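4. Setting Up the Chess Pieces

4.1 Materials

In this part of the study we look at how a chess set is put in order before a game. The set was bought from Koppel, and the same board was used in all 156 trials. It lies on a table with a flowered cloth, and a white tray divided into three sections is placed beside it.
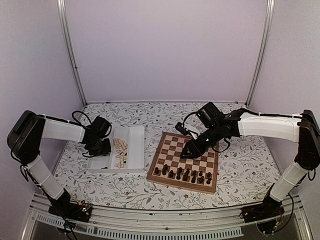
Figure 4. The wooden board with black pieces in two rows along the near side. The divided tray is to the left of the board.

4.2 Order of Placing

We did not give a fixed order for the pieces. We only asked that the black side be set up on the two rows nearest to the front edge of the table. The first row holds the large pieces and the second row holds the pawns. A trial was closed when both rows were full, or when 400 seconds had passed.

In most trials the first row was finished before the pawns were started. This order seems natural, as a tall piece is difficult to put down behind a row of pawns without touching them. In 17 trials the pawns came first, and these trials contained more fallen pieces.

4.3 Position Inside the Square

A piece may stand in the correct square and still look badly placed. For this reason we gave each piece a score from zero to four, where 4 means that the base is well centered. The rooks received the lowest scores. We think the corner squares are harder to judge by eye, especially when the board is turned a little with respect to the table. The board was not straightened between trials, and its angle was noted in the Kosbridge log sheet together with the score.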